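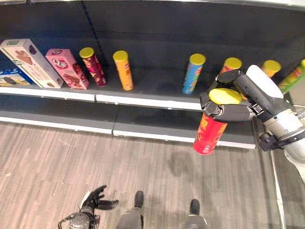

Stivance Snack Shelf
Read me first

Welcome, and thank you for stopping by! Stivance is a collection of pictures and notes about an ordinary thing that we have grown very fond of, namely the snack shelf in a small shop, and how it gets filled, emptied, straightened and filled again over the course of a day. It was put together by Dorota Kurek and Britt-Marie Bråten, who both spent a good part of their younger years stocking shelves and still can't walk past a crooked box without nudging it.

What is in it

There are 3,000 pictures, sorted into 100 folders, one for each round of restocking. Most of the goods are cookies, boxed cakes, chocolate treats and chips in tall cans with lids. We chose them on purpose — boxes like to lean back and cans like to stand up straight, and a shelf that mixes the two is never quite as tidy as you meant it to be.

Every folder comes with a short text file called notes, which tells you what was on the shelf at the start, what was added or moved, and where the gaps were left. Gaps are written down just as carefully as goods (Britt-Marie insisted, and she was right).

How the goods are named

We use plain words and color first, so "orange can" or "pink box," and leave flavors out of it. Where two cans share a color, the notes go from left to right along the shelf. Upper and lower shelf are always named separately.

How it is split

90 folders are for training and 7 for testing. The last three are held back while Dorota rewrites their notes, which got muddled when we changed from "row" to "shelf" halfway through September.

Known problems

Cans turned on the spot are not always noted. Boxes that tilt are marked "leaning" with no angle given.

Last changed 8th March. Corrections are very welcome, even tiny ones — please give the folder number when you write.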